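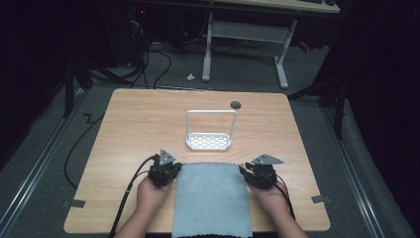 4. Folding cloths and filling the basket

This is the part of the Grelside Home Set-up Guide that people write to us about most, and we love it too! Folding a cloth well takes hardly any time once your hands know the way, and a basket of neatly folded cloths makes the whole kitchen feel ready for the week. Work through the steps slowly the first time. By the third cloth you'll be quick.

You will need:
- a clear, flat table with room to spread one cloth out fully
- a small towel or cloth, clean and completely dry
- the handled basket, or any shallow basket with holes in the base
- a plastic container for small bits (see 4.2)

4.1 Folding the cloth

1. Wipe the table and let it dry. Crumbs have a way of ending up inside the fold.

2. Stand the basket at the back of the table, in easy reach but clear of the cloth.

3. Lay the cloth down with a short side facing you. If it is longer than your table is deep, let the spare length hang over the near edge. That's fine, you'll be bringing it up in a moment.

4. Smooth from the middle outwards with flat hands. Do this even if the cloth looks smooth already – it makes a lovely difference to the finished fold.

5. Take the two near corners and bring them up to meet the far corners. Line up the corners first and the edges second.

Note: Some cloths have a wavy or scalloped edge. Match the corners and let the waves fall where they like. Marcus Tillman, who tested these steps for us, spent a whole afternoon trying to get the waves to sit exactly on top of each other and would like you to be spared the same.

6. Fold in half again from left to right, then press along the fold with the side of your hand.

7. For a small basket, fold once more into thirds. The folded cloth should now stand up by itself for a second or two if you set it on its edge. Very pleasing!

8. Place it in the basket with the rounded fold facing up. Fill from one end to the other.

CAUTION: Do not pack damp cloths. The holes in the base let air through, but they won't dry a thick pile from the middle.

CAUTION: Lift the basket by the top of the handle and keep it level. The tray is shallow and a tall stack will slide.

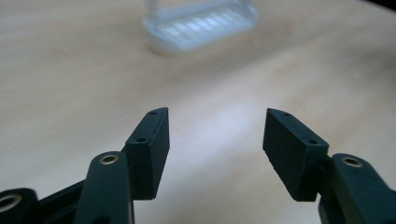 4.2 Setting up the clear container

1. Choose a see-through container, so you can check what's inside without opening anything. Rounded corners are easier to wipe out.

2. Set it down on the table, well back from the edge.

3. Put in pegs, clips, spare hooks and anything else that would drop through the holes in the basket.

4. Leave a finger's width free at the top. Noura Zein fills hers right up and says it works perfectly well, so try both ways and see what suits you.

Tip: Stisier cloths come up a little thicker than Ornari ones. If you own both, keep them in separate stacks and the basket will look much tidier.

Next: 5. Labelling the shelves

13 comments
551 shares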